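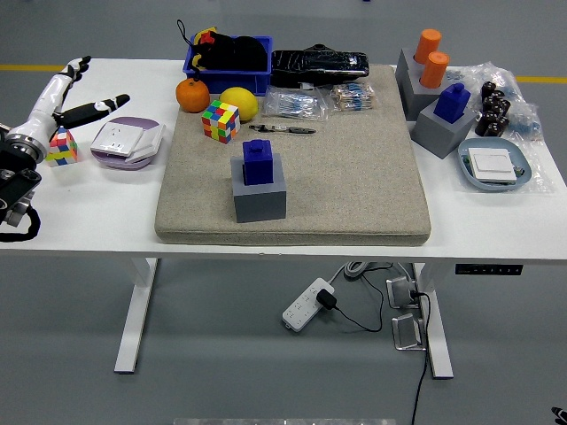 Finally got the hand back on the arm last night. Quick notes before I forget everything again.

Took the thumb apart in February and swore I'd write down the order. Did not. So, for future me: thumb first, then fingers, then cable. Not the other way round, you will be reaching past the coil with a hex key and swearing.

The joint at the base was the real problem. 4 screws, 2 of them barely finger tight. Whole arm had a wobble when it stretched out and I'd blamed the fingers for weeks. Tightened, re-zeroed, ran the Pludeck warm-up routine. Smooth. Well – smoother.

Table height matters more than I thought. 70 cm was too low, wrist kept hitting its limit over the mat. It's at 74 now and staying there. Wrote it on tape so I dont lose it.

Grasp list for the next run: lemon, tangerine, both cubes, the blue blocks on their gray bases. Small pastel cube is still the worst, it's tiny next to those fingers. Resistor bags are a maybe. Clear plastic and the depth readings do not get along. Pen later.

Still to do:
clip the coiled cable so it stops dragging on the table corner
new fingertips from Irken, the spare set is wearing thin
redo the hand calibration, the old file is from before teh rebuild
move the power strip off the floor

Parts order went in this morning. More when the tips show up.

5 August 2023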